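2024-01-18
Ruvero student project, notebook
Entry by Magdalini Raptis

Moved to the long table upstairs today. The desks by the wall were too high for the people working seated, and elbows kept hitting the monitor stand.

Task for this block is still the card handoff: pick up one card, bring the second gripper in, hold with both, turn it over, put it down face up. We had 129 usable takes before today. Added 12 this morning and threw out 9 of the old ones where the marker cubes went out of view halfway through the turn. The list of discarded takes is in the shared folder, under "cube lost".

Things changed since the last entry:
Finger pads cleaned with alcohol, both sides.
Right gripper cable now runs off to the right of the operator. Before, it crossed the lap and pulled on the turn.
Start position is elbows in, forearms over the near edge of the table.

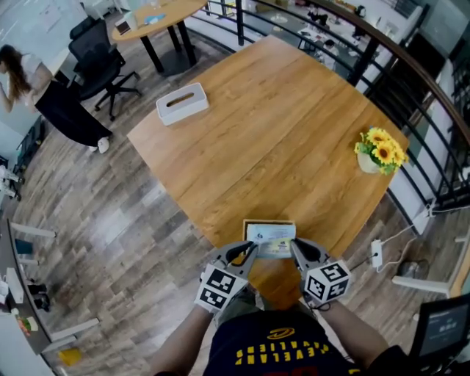

Two-gripper hold on the card, at the top center of the jaws, marker cubes below.

The hold at the top edge is easier to see than the side hold we used first, but the card swings if one gripper closes before the other. Closing them together takes practice. Jakubowski wants us to try a side hold again with a stiffer card. I would do that as a separate set and not mix the labels.

Left cube tracking is fine. On the right one I get short dropouts when the wrist rolls outward, usually four or five samples long. The script fills these by interpolation, and for the slow takes I can't see a difference in the plot. For the fast ones it cuts the corner off the path. Need to flag them instead of filling. Line to change is in the cleanup step, right after the time sync.

Total samples in the longest take: 1,565. Anything much longer than that is somebody fumbling the pickup, so the Zondcombe group's suggestion of a hard limit makes sense to me. Not set yet.

The class demo is in July and the Dadeck arm has to run the handoff by then without a person steadying the card. I'd like the pickup alone working well before we train on the full turn.

To do:
Flag dropouts on right cube
Print spare markers, matte paper this time
Side hold set, stiff card
Ask about keeping the table until the set is finished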